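The Week I Turned Off the Little Red Numbers

2019-07-07

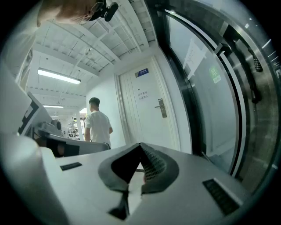 Last November I counted how many times my phone called me in one day. It was 584. Most of these calls were not from people. A store wanted me to come back, a game wanted me to collect a coin, and Clulodon, the app I use for reading news, wanted me to know that other readers were angry.

I live in Jallcombe, where the evenings are long and quiet, and still I did not have a quiet evening for years. So I made a small experiment. During 6 days I kept the phone, but I switched off every sound and every red number. Only telephone calls could reach me.

The first two days were unpleasant. My hand went to my pocket while I was cooking, and also while my sister was speaking to me, for which she did not thank me. On the third day I read 200 pages of a novel that I had started three times before.

I also missed some things. My cousins had arranged a dinner at Hisar, the restaurant near the bridge, and changed the hour by message. I arrived when they were already drinking tea.

After the experiment I gave the sound back to only two apps, the family messages and the calendar. Clulodon still sends me its news, but I open it after breakfast, when I choose.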